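Deposit deducted for shelf fixings after end of tenancy
Posted by Kevser Toprak, Dec 29, 2022
Housing and Tenancy board

I vacated a furnished flat at Nulten Court in September. The managing agent, Istitz Lettings, has withheld 302 pounds from my deposit of 1186 pounds for filling and repainting one wall. The tenancy agreement permits "reasonable fixings". I put up two shelves and filled the holes before leaving. The agent has not supplied an invoice. Am I entitled to ask for one, and is the full cost of repainting a fair charge?

Alasdair Matheson
You are entitled to ask how the sum was calculated, and you should do so in writing. An agent who proposes a deduction is expected to support it with evidence – normally the check-in inventory, the check-out report and an invoice or quotation.

As regards the amount, a landlord should not end up in a better position than before the tenancy began. If the wall was last painted several years ago, only part of the cost can properly be passed to you. Please request the date of the last decoration. 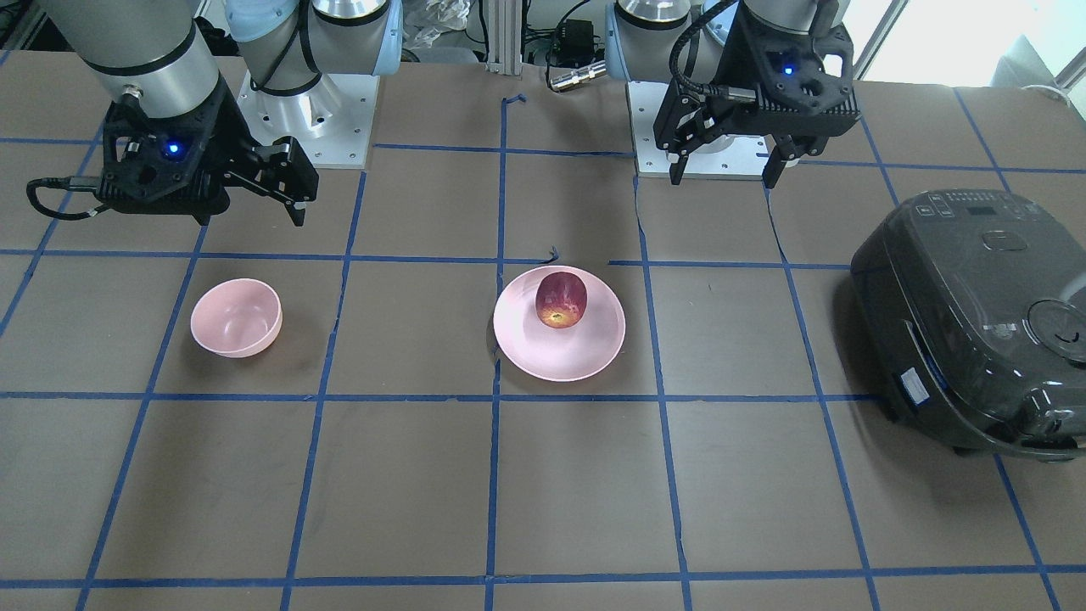

Should the reply be unsatisfactory, refer the matter to the scheme holding the deposit. Its dispute service is free of charge, but time limits apply and you should check yours without delay.

Saadet Bayram
Same thing happened to me, they gave back everything except 27 pounds once I complained. Keep all emails.

Aslı Kırmızıgül
I agree with Mr Matheson. I would add that the wording "reasonable fixings" is helpful to you, although filler left unpainted may still justify a small charge. Kindly let the board know the outcome.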